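Wash day for the red kit 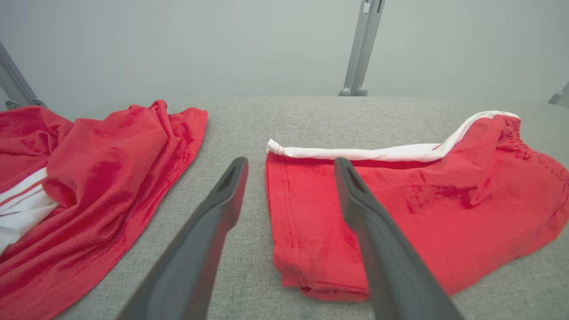 Red top on the left, red shorts on the right, shorts folded, top still crumpled.

Well, the season's wrapped up and guess who put their hand up for the Trarkgate uniforms again! I've got 24 sets to get washed, folded and bagged before they go back into the club cupboard in March, and I've taken over every flat grey surface I can find (sorry, family).

A few things I've learned, mostly the hard way. Cold wash, always, and keep the reds to themselves. I once let a white tea towel sneak in and it's been a lovely shade of salmon ever since. Skip the fabric softener too, it makes that shiny sports material feel a bit greasy. And please don't tumble dry them! A breezy spot on the line out of the full sun does the job in an arvo and the colour stays bright.

Shorts are the easy bit. One leg over the other, smooth it flat, tuck in the waistband and you've got a tidy little rectangle. Tops are fiddlier, because the slippery ones slide back into a heap the second you let go. I lay mine face down, fold the sides in, then bring the bottom up to the collar. If it still looks like a dropped serviette, give it a good shake and start over.

Each set goes in its own bag with the size written on the front. If you've still got a uniform at home (check the boot of the car, that's where ours was), drop it in the tub outside the Weerasinghe Pavilion any time before 6 pm. Washed is great, unwashed is fine, but empty the pockets first. I'm up to my elbows in old tissues as it is.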